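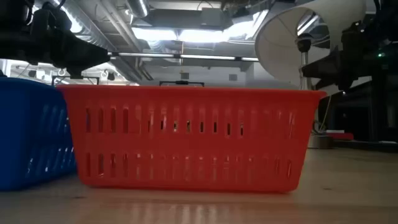

Would it do the kitchen drawer, though, asked Wiremu Rutherford when he first heard what we were selling, because that was the only job he wanted rid of. It's a fair thing to ask before you spend any money, and I'd sooner answer it properly than have you find out on a Friday evening with spoons all over the floor!

The Guria is a two-armed tabletop set for sorting and putting away small things. You get a pair of arms, a gripper for each, the rails they clamp to and the Ambaye software, which you teach by guiding the arms through a job yourself (it's a bit like showing a child how to lay the table, and needs much the same patience). Blocks, small boxes and hand tools are the sort of thing it's meant for, and lightweight baskets with open tops suit it best. 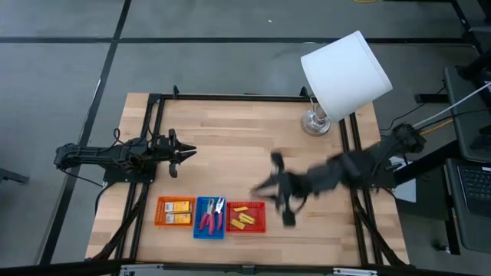

Now, chores. Clearing a bench at the end of the day is well within reach, so long as the baskets stay where the arms expect them. In our own trials at Trurnholm the set put away 228 items and dropped 13, mostly slippery ones. Folding clothes is still slow and rather hit and miss, and washing up we wouldn't attempt at all. A tidy person will beat it on speed every time, I'm afraid, and that kitchen drawer is a job for next year at the earliest.

Guria two-arm set
Arms supplied: 2
Teaching runs we suggest per new job: 70
Delivery: from our Omirham workshop, next batch October
Questions before ordering: ask for Mitiku Abera, mornings are best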